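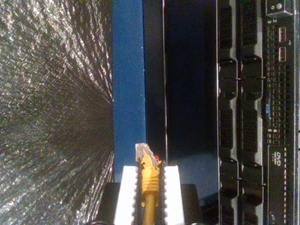

Cable work, gripper station, 24 November 2020

Carried on with patch cables at the server. The question from the Potdale people is still the same one: can the arm do the small chores in the rack that now take a person away from the bench. Swapping a patch cable is the one they ask for most, so that is the one we keep at.

Setup

Same white fingers as before, with the black serrated strips on the inner edges. Yellow Ethernet cable, held between the fingers with the plug pointing away from the gripper. The boot is ribbed, and that matters more than I expected when we picked it. If the strips close on the jacket only, the plug end droops and swings. If they close too far up on the boot, the ridges and the teeth fight each other and the plug ends up turned a few degrees. Best results so far are with the grip just behind the boot, where the jacket is short enough to stay stiff.

The camera is still mounted sideways, so the server stands on end in every picture. I have stopped rotating them. The software does not care, and after a while neither do you. Please do not "fix" the mount without telling me, the calibration goes with it.

Runs

375 tries in this block, all under the Samuel controller. I logged each one as in, not in, or stopped by hand. Partial insertions went down as not in. A plug that sits in the port but has not latched looks fine until somebody tugs the cable, and in a real closet that is worse than a plug on the floor.

Total since we started in February is now 3,925 tries. I have not split that by finger type yet. The early ones were with the smooth fingers and should not be mixed with these.

What goes wrong

The approach is fine. The arm gets the plug to the gap without trouble, and it can do that all day. The trouble is in the last stretch:

– Plug angle. The plug picks up a tilt when the fingers close and there is no good way to take it out again short of putting the cable down and regrasping. A person rolls it between finger and thumb without thinking. Two parallel fingers cannot do that.

– Seeing the plug. The housing is clear, so the camera mostly sees whatever is behind it, plus a glint off the tip. Against the dark recess the outline comes and goes. The yellow boot is easy, and I now estimate the plug position from the boot and add a fixed offset. That works as long as the plug is straight on the boot, see above.

– Glare. The crinkled silver sheet along the left throws highlights that the edge finder takes for plug edges. Masking that part of the picture helped right away. I want a better answer than a mask, as the mask has to be redrawn whenever the base is moved.

– Cable drag. The loose end pulls on the grip when the wrist turns. Twice I taped it along the forearm and the next few runs were clean. No real conclusion from so few.

Stopped by hand 7 times in this block. All of them were the gripper body heading too close to the drive carriers. The fingers are narrow but the housing behind them is wide, and the release handles stick out. I do not want to find out what happens when a gripper catches one of those on a running machine. I have moved the keep-out zone farther from the bays, which costs us some reach on that side.

Compared with the other chores

Foswood has been doing towels and cups with a similar hand, and I get asked why a plug is harder than a towel. A towel can be a bit crooked and still be folded. A cup can land anywhere on the shelf. An RJ45 plug goes in one way up and the slack is tiny. The motion itself is simple. On the other hand we know just where the server is and it does not move, and the kitchen work never gets that.

My own view for the Potdale report: unplugging is close to usable if somebody works out a way to press the latch. Plugging in is not ready to run without a person standing there. For now a technician does it faster, and does it in the dark with one hand behind the rack. I would put the arm on inspection first, reading indicator lights and checking which ports are filled. It can do that today and it touches nothing.

Parts and settings

Grip force down 2 steps from where it was. The lower setting still holds and I see less twist on closing. Checked the strips afterward, no missing teeth. Ordered another set of strips from Pakden along with the softer pads, which should get here before the next block.

To do

Try the soft pads against the serrated strips, same cable, same start pose.
Print a finger insert with a groove for the boot so the plug can only sit one way up.
Add a tug test after every insertion and log the result by itself.
Put a matte cover over the silver sheet and run without the mask.
Split the old log by finger type before anyone quotes the total.

Log files are in the usual folder. The first few runs of the block have the wrong start pose in the header, the rest are right.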